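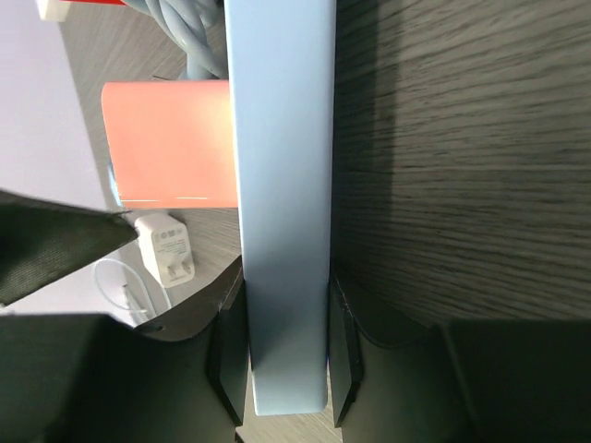
4. Longer Cuts and Who Shows Up for Them

Figure 4. A pale blue bar held at one end between two black gripper fingers.

So far I've talked about re-releases as if they were all one kind of thing, and anyone who has sat through the second version of a movie they liked the first time will know that's too simple. A restored print of an old favorite brings in one crowd. A longer cut of something that left theaters a few months ago brings in a very different one, and in this section I want to stay with that second group for a while.

The case I know best is Greser, the heist comedy Verkon put out in December and then sent back to theaters on 23rd February with 17 extra minutes. I followed it through 596 showings in the chain's smaller houses, using the nightly sheets described in Section 2. Same poster, nearly the same trailer, one new line across the top saying the jokes were ruder. It played in the week that Clillula opened wide, and Clillula was a family picture with a talking heron and a very large ad budget, so nobody at Verkon was expecting to win the weekend. They wanted the late shows, and they were pretty open with me about it!

What I expected to find was fans. I figured the people who'd already seen Greser once would come back for the longer version, bring a friend maybe, and be gone by the second week. The sheets don't really back me up. Ticket buyers who used a loyalty card are easy to match against their earlier visits, and a lot of the card holders at the February showings had no December ticket at all. Some of them may have seen it on somebody else's card, of course, or paid cash (Gladys Chege, who managed one of the houses at the time, thinks cash explains more of this than I do). But even if I'm generous about cash, there's a good-sized group left over who seem to have been seeing the movie for the first time.

I asked people about this in the lobby interviews, and the answers were wonderfully unhelpful for my theory. A few had meant to go in December and got busy with the holidays. Several came because Clillula was sold out, or because one half of the family was in there and the other half wasn't having it. One man told me he thought it was a sequel. When I explained that it wasn't, he asked if he should see the first one first, and I still don't know what the right answer to that is.

The extra footage itself hardly came up. I had a question about it on the interview sheet, and I ended up asking it in a kind of apologetic voice, having already guessed what I'd hear. People liked the airport bit. Beyond that they mostly couldn't say which scenes were new, which fits with what Upendo Ondieki found in her work on director's cuts and memory, though her viewers were at home and could rewind.

4.1 Start times

The one thing in the sheets that did track attendance was when the movie started. Houses that put Greser on within half an hour of a Clillula showing did better than houses that kept them well apart, and this held up in 5 of the 6 districts. The odd one out was Pîrvu, where the theater has only two screens and a bus that stops running early — I suspect the bus mattered more than anything on the marquee, but I didn't collect anything that would let me show it.

I don't want to lean on this too hard. Managers picked their own start times, and a manager who thinks carefully about start times is probably careful about other stuff too, like getting the posters up and having enough people on concessions. Still, when I went back and looked only at houses where the schedule had been set by the regional office, the pattern was weaker but it was there.

What it suggests to me is that a longer cut works a bit like a spare seat at the table. It picks up the people who are at the theater anyway and need something to watch. Section 5 looks at whether the same goes for anniversary showings, where the audience tends to be older and buys its tickets a good deal earlier.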